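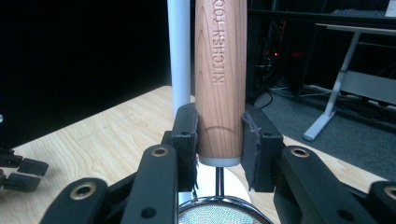

Have you ever made a cup of tea with loose leaves? My gran taught me when I was six, and the best bit was using the little strainer.

A strainer is a clever thing. The round part is a net made of very fine wire, which we call mesh. Water slips through the tiny gaps, but tea leaves are too big, so they get stuck. It's the same with peas and pips and lumpy flour!

Now, the handle. Lots of them are made of wood, and I like those most. Wood doesn't let heat travel very fast, so your fingers stay comfy. Metal does — ouch! And have a look for the dark lines, called the grain. They were made while the tree was growing, so every handle has its own pattern, a bit like your fingerprints.

Want to try it? Mix a spoonful of rice into a bowl of cold water and pour it through over the sink. What stays behind?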